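3.2 Materials and table layout

The same travel-size set was used in all sessions of the Brilow study. We wanted a set which a beginner can find in an ordinary shop, so we did not order tournament pieces. The layout of the table was kept simple, and only a few objects were allowed near the board.

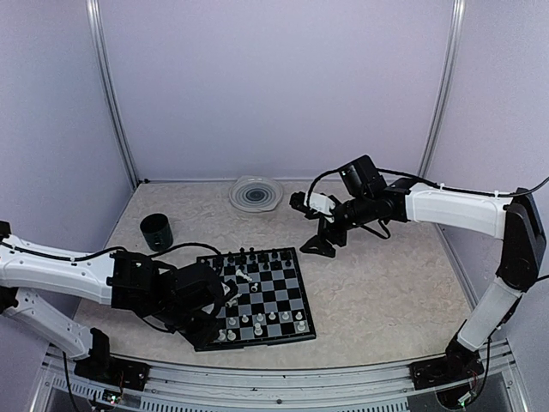
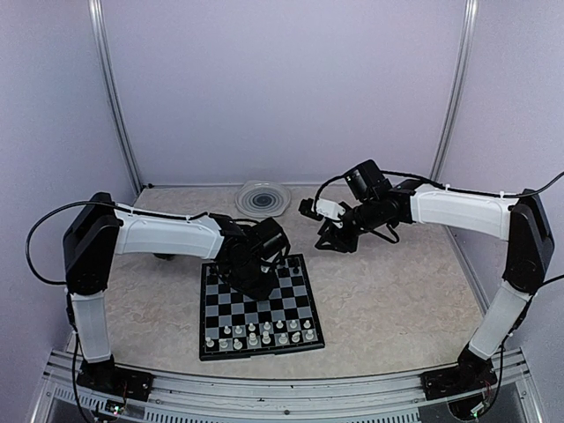
Figure 4. The chessboard on the mottled beige tabletop, with the round translucent item behind it. A dark cup is also present in the first view.

The board has a black frame and its squares are black and gray. This choice has a cost. White pieces are easy to separate from every square, but the dark pieces are close in tone to the black squares, and their outlines can be lost when several of them stand together (Figure 4, first view). In the pilot round, which had 79 trials, most of the wrong readings concerned the far ranks. We therefore report the results for white and dark pieces separately in Section 4.

In the second view of Figure 4 the white side is complete, with sixteen pieces on the two nearest ranks. We call this condition "full near side". It is the easiest one to check by eye, as each gap is noticed at once. The king and the queen also help, being taller than their neighbours.

The distance between the board and the other objects was not fixed. We asked only that the squares stay free of them - a rule that Peltonen proposed for the earlier Lilus set of tasks. A small turn of the board was accepted as well, because players at home seldom place it straight. The main collection has around 2000 positions, and 70 of them were set aside for the agreement test described in the next section.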